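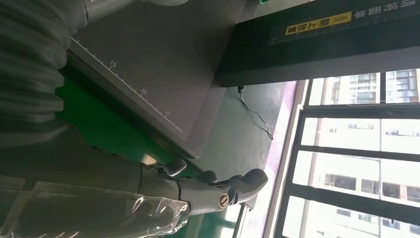
Jeudi, fin de matinée. Poursuite de la revue des consignes applicables au poste d'étiquetage, conduite avec M. Trevor Hawthorne pour le compte de Grullau. Le point 2 du règlement intérieur de Dallstead, relatif à la protection des articulations, a été relu en entier. Il reste muet sur le film plastique souple. Nous proposons d'y préciser les modalités de fixation, la fréquence de remplacement et le contrôle des doigts avant toute mise en mouvement.

L'échange a ensuite porté sur la signalétique. M. Hawthorne souhaite que toute consigne destinée à l'opérateur humain soit maintenue lisible lorsque la main robotisée se trouve au-dessus du panneau. J'ai demandé que cette exigence figure au corps du texte et qu'elle soit assortie d'une traduction française, conservée au registre du poste.

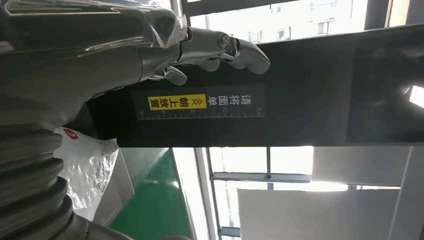
Main robotisée et étiquette de consigne : bordereau à placer face vers le haut.

Reste ouverte la question du dégagement au sol. Le projet de Vik prévoit une bande libre de 40 centimètres ; Altberg en demande 56. Je n'ai pas tranché, faute de relevé. La rédaction provisoire impose le retrait de tout sac ou emballage avant la reprise du travail. Séance levée après quelque 15 minutes de relecture commune. Version amendée à transmettre en décembre.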